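An afternoon at the Mazandarani center's open day

The Mazandarani Center for Neighbor Relations opens its doors to the public once a year, in April. I went this time because the theme was border trade between Iran and the countries around it, a subject I have written on before from a distance and wanted to hear discussed by people who work on it every day.

The center has the second floor of the Werard building. Visitors sign in downstairs, leave a bag if they want to, and take the stairs. The doors opened at 1 p.m. and the first talk began a half hour later. There was tea, and a table of reports to take home.

The first talk was on border markets. These are the small trading posts where families on both sides of a line sell fuel, rice, fruit and cloth to each other. The speaker, a man who had spent 3 years visiting such markets, made the point that most of them existed long before the governments gave them a name. People in Balochistan speak the same language on both sides and marry across the border. When a crossing is closed after a security incident, the large importers can wait. The small sellers lose a week of income, and with fruit they lose the stock as well.

He read from a survey the center carried out among 1,000 households living near crossings. Of these, 91 percent said they had a relative on the other side. He thought that figure should be printed at the top of every meeting paper on border policy. I agree with him, although I would have liked to hear more on how the households were chosen. The printed report gives only a short paragraph on it.

Afterward we moved down the hall to the smaller rooms, where the staff were taking questions at their desks. I spent most of my time with the transit group. They follow road and rail freight, and they had a good deal to say on customs hours. A truck that arrives after the office closes on one side may miss the opening on the other side too, as the weekends do not match.

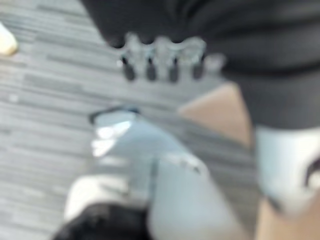

Jinfeng Ding thought the hours were the easy part and that banking was where everything got stuck. A trader can find a truck in a day, she told the group, but getting paid through a normal bank may take months or never happen at all, so people go back to barter or to cash carried by hand. She had heard both governments promise a payment channel many times and did not expect one soon.

One of the transit staff answered that barter had at least been put on paper in some places, with lists of goods that can be swapped and a form for it. Ding said the form ran to 6 pages and that the sellers she knew did not use it. This went on for a while and was the best part of the afternoon. Neither of them gave way much.

The second talk was less useful. It dealt with pilgrim travel and was read from a paper, with long passages on shared faith and old friendship between nations. I do not doubt the friendship. Pilgrims do cross in large numbers, and the welcome they get is often generous. But a talk on the subject should say something on bus safety, visas, and where people sleep when the road is closed, and these came up only when an older woman near the front asked about them. The speaker promised to send her the figures.

The library was open too. It is two rooms, with newspapers in Persian, Urdu, Turkish and Arabic in the first and bound reports in the second. The part I liked best was the Drukico collection, a set of letters and trade notes left to the center by a merchant family. Most concern prices and late deliveries. A few mention politics, and then only to say that a road is shut or that a new officer has been posted at the customs house. The staff are copying them for readers who cannot visit.

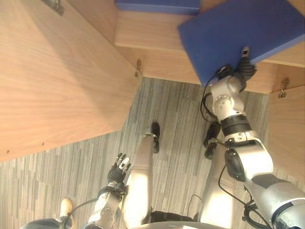 Can anyone use the letters, or only people with a university post? Any adult may read them by asking the library in writing a few days ahead and giving the subject of the work.

I stayed for the closing session, where the director spoke on next year's plans. The center wants to bring traders from both sides of the border to speak for themselves, if visas can be arranged. It is also starting a joint study with the Sinov Institute on water shared between neighbors, beginning with the Helmand. She was careful on that subject and took no side on who owes what to whom. Two people in the audience were less careful, and she let each of them finish before moving on.

The event closed at 6 p.m. The border market report is free and short enough to read on the bus home. The transit report is longer and has good maps – ask for it at the desk, as it was not on the table with the others.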